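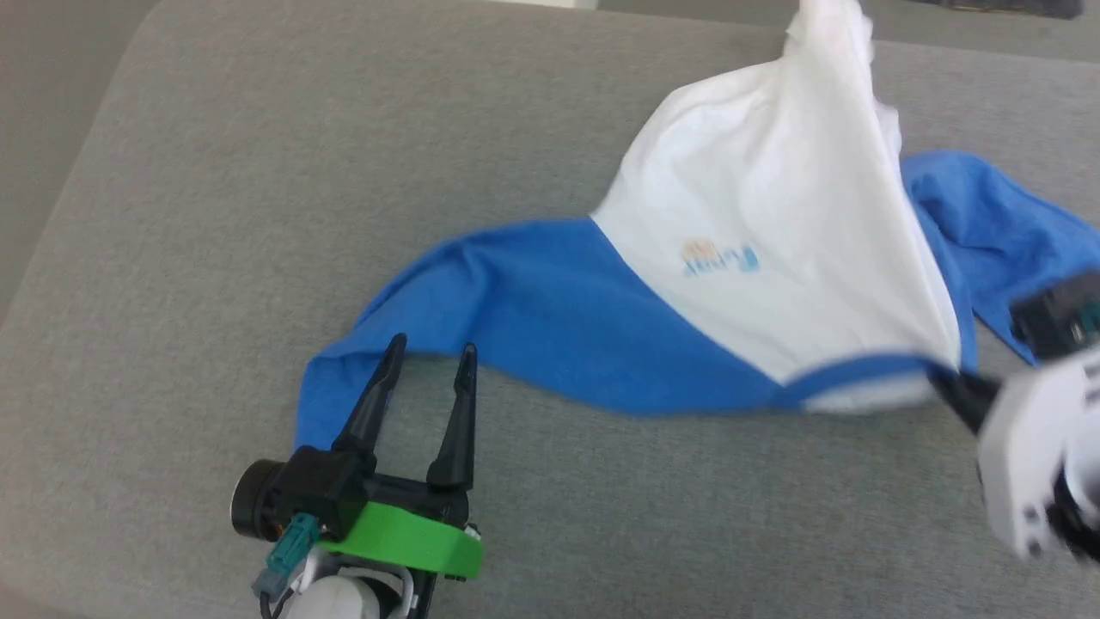 3 min read

1 May 2019

Okay so the cat tree arrived and I have to write this down while I'm still mad about the instructions.

I'd been going back and forth on it since December. Pickle has wrecked the left arm of the couch, the hallway rug and one side of my box spring, and every time I bought one of those flat cardboard things she sat on it like a queen for a day and then went right back to the couch. So I finally got the big one, the Riquelme, which is a terrible name for a cat tree but whatever. It cost 217 dollars! I have never spent 217 dollars on a piece of furniture for myself, unless you count the mattress.

The box weighed a ton. The delivery guy left it at the bottom of the stairs and I walked it up one step at a time, hugging it, and Pickle watched me through the railing the whole way like she was supervising. Then I opened it and the bag of screws had split, so there were screws in everything, in the plush, inside the tubes, one in my sock later on. The instruction sheet has pictures only, and in step 4 the big platform is upside down. I built it upside down. I took it apart. I built it again and then I noticed I'd left out the little hammock, which goes on BEFORE the second post, thank you very much, so that was another half hour.

But it's up! It's by the window and it hardly wobbles if you don't touch it. The posts are real sisal rope, wound nice and tight, much better than the Miltetti one I returned last year where the rope came loose in a week and she ate some of it (600 dollars at the emergency vet, and she was totally fine, she just burped).

She won't go near it, of course. She smelled the bottom post, gave me a look and went to sit in the box. I rubbed some of the Fosus catnip on the lower shelf and she came over and rolled on the floor NEXT to the shelf for ten minutes. Then back in the box.

I called Yetunde Ojo from work, who has three cats and opinions, and she told me to quit hovering. She said put a treat on the second level at night, go to bed, and don't look at it. Also don't pick her up and set her on it, which I had already done twice by then. She thinks I should leave the box out for a few days too so it doesn't feel like a trade. Fine. My living room is now a cat tree and a giant box and me on what's left of the couch.

I did put double-sided tape on the couch arm. It looks awful and I've stuck my elbow to it already. Yetunde says the Cistix spray works better but it smells like oranges and vinegar had a fight, and I have to live here too.

Oh, and I need to trim her nails this weekend. I got through both front paws last time before she figured out what was going on, then she went under the bed and I gave up on the back ones. Maybe with the squeezy tuna stuff this time. I have to buy more of it, and litter, and a new screwdriver. The old one is pretty much round at the end now.

It's almost eleven and I can hear scratching. Pretty sure it's the box.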